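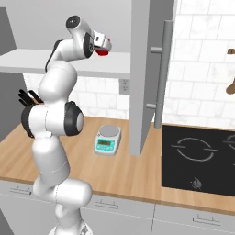 厨房机械臂上台面之前，先做这几件小事

Wilix 的台面助手套件，整机加安装报价 2,983，另有按月付的“家务技能包”，每月 200。宣传页写得很满：取放调料、归置餐具、称量配料，样样都行。我在 Trorkulthorpe 的一套小厨房里用了 19 天，下面是攒下来的一些办法。有些办法能让它好用一点，有些只是让你少生气。至于值不值这个价，我到现在还是偏向不值。

先量层板，再下单
墙上的层板是最容易高估的地方。机械臂能把夹爪举到层板高度，跟能把东西从层板里侧拿出来，是两码事。拿卷尺量层板的深度，再量上方吊柜底到层板面的距离，后一个数减去你最高的那只罐子，剩下的才是夹爪能活动的空间。我家剩下的空间很窄，最后只敢让它碰靠外沿的一排。
常用的放外沿，玻璃瓶一律挪走。罐子之间留出一指宽，挤在一起的时候它经常一碰碰两个。

刀架挪远
刀架放在台面角落，看着碍不着谁，可机械臂的中段转起来占的地方比夹爪大得多。说明书里的活动范围图只画了末端，胳膊肘扫到哪里没有画，这点我很不满意。我的做法：断电，用手慢慢把各节摆到最外的位置，沿途拿美纹胶带在台面上贴一圈，圈里不放刀，不放开了口的油瓶。胶带难看，但管用。嫌难看的话，刀收进抽屉。

厨房秤
“自动称量”是技能包里最吸引我的一项，也是最让我失望的一项。让它倒面粉，误差够你重揉一次面。后来我只让它把空碗放到秤上，剩下的自己来。
秤要放在平整的台面上，别压着木台面的拼缝。每次换碗都按一次去皮。显示屏朝着人，别朝着机器，读数的是你。秤盘用拧干的布擦，别拿到水龙头底下冲。

灶台
客服说灶台旁边可以用，只要“保持安全距离”。问多少算安全，没有答案。我的规矩是开火就关机，关火后等面板的余热灯灭了再开。玻璃灶面最怕重物掉落和砂粒摩擦，夹爪提着铸铁锅从上面过，这种事不要试。灶面每晚擦一遍，糊底的地方用专用刮刀，刀片放平了推。

柜门和抽屉
长杆拉手比小圆钮好抓，这一点宣传没骗人。细横杆的抽屉拉手就看运气了，杆和面板之间的缝太浅，夹爪伸不进去。开抽屉之前先确认臂的下半截没挡在前面。我忘过一回，抽屉面漆磕掉一小块，补漆笔补了两遍，侧着光看还是能看出来。
重的抽屉不要让它开。滑轨要干净，吸尘器细嘴吸一遍，再薄薄擦一层硅脂。

日常擦洗
白外壳一周就发黄发黏，是油烟。温水加一滴洗洁精，布拧到不滴水，从上往下擦，关节接缝处用棉签。别用喷壶直接喷。夹爪的软垫我单独用酒精棉片擦，沾了油之后抓罐子会打滑。墙砖的填缝也趁手擦掉，小苏打调成糊，旧牙刷刷两下，再用清水擦净；如果墙面是真大理石，白醋和柠檬就别用了，会咬出印子。
背面那根线，隔一阵子看看有没有磨毛。

和别家比
Tromance 的同类套件我只借用过 3 天，动作更慢，但会先停一下再下爪，碰倒的东西少。配件贵。Boychuk 不卖机器，做上门调试，报价单里有一项“环境优化”，问清楚才知道就是帮你收拾台面，这钱可以省。

签月付之前要问的
断网还能不能用，技能包停付以后哪些动作会锁掉，软垫多久换一次、单卖多少钱。Wilix 对第二个问题的答复是“基础功能不受影响”，我追问基础功能包括什么，对方发来一份宣传册。取放罐子算不算基础功能，册子里没写。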